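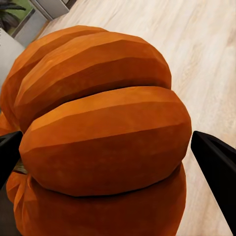 Orange pumpkin, close view of the ribs.

Skama food mill, tested with winter pumpkin
Updated 23rd January

I make a lot of pumpkin puree in the cold months, for soup, for bread and for small portions in the freezer. Until last winter I pressed everything through a flat sieve with a spoon, and my wrist did not like it. So I bought the Skama food mill from the Wulton online shop, and I have used it through the whole season before writing this review.

The mill is a steel bowl with a crank in the middle and a curved blade that pushes the food through a disc. In the box there are 2 discs, one fine and one coarse. I put the complete mill on my kitchen scale and it shows 1,010 grams, which is heavier than I expected from the pictures in the shop. The weight is good when the mill is standing on the pot and less good when you lift it with one wet hand to clean the bottom.

Before the mill comes the oven. I cut the pumpkin in half, take out the seeds with a strong spoon and bake it with the cut side down until a fork enters without effort. Pumpkins with deep ribs are difficult to peel raw, and I stopped trying many years ago. After baking, the skin comes off in big pieces. Some recipes say that you can put the skin in the mill also, but the fine disc becomes blocked very fast and you must turn the crank backward every few moments.

With the coarse disc I can pass 400 grams of baked pumpkin in the time the kettle needs to boil. The puree is even, with a little texture, as I like it for soup. The fine disc gives a smooth result that is suitable for a baby or for a pie filling, but it wants patience. Stringy pumpkins are the real test. The long threads stay on top of the disc and wrap around the blade, and this is exactly what I want, although I have to remove them by hand at the end.
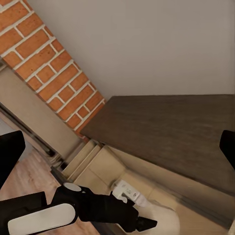

A reader of my first notes on this mill does not agree with me about the fine disc. According to the comment, it is useless for anything except very soft fruit, the Pradolus mill does the same work with half of the turning, and a stick blender does it with no turning at all.

I can answer only partly. I borrowed a Pradolus for one weekend, and it is true that the crank is longer and turns more easily. The three feet on it were too short for my wide pot, however, and it slipped twice. The feet of the Skama hold well on all my pots except the smallest one. About the blender, I have one and I use it, but it cuts the threads into short pieces and leaves them in the puree. For a thick soup this is not important. For pie I can feel them on the tongue.

Cleaning is better than I feared. The discs come out when you press the spring and turn the crank a little to the left.
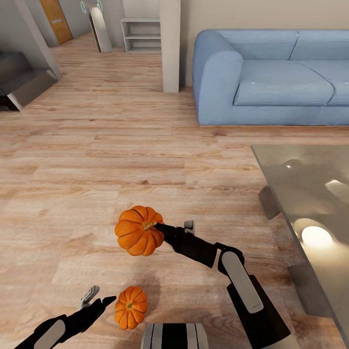 After this I leave all the parts in warm water and brush the discs from the underside. The manual allows the dishwasher. I tried it one time and the spring had a brown spot in the morning, so now I wash by hand and dry the spring with a towel. The spot went away with some vinegar and did not come back.

The puree of winter pumpkins can be watery. I let it rest in a cloth over a bowl, and from one large batch I collected 300 ml of liquid, which I used to cook rice. If you freeze the puree without this step, the bread dough will be too soft later.

What I do not like: the wooden knob on the crank has become loose and must be tightened with a screwdriver, and a third disc of middle size would be very useful. Wulton lists one as a separate part, but it was out of stock each time I looked. They answered my message politely and told me to try again in February.

I would buy the Skama again if you cook pumpkin, apples or tomatoes in large amounts. For one bowl of soup now and then, keep the sieve.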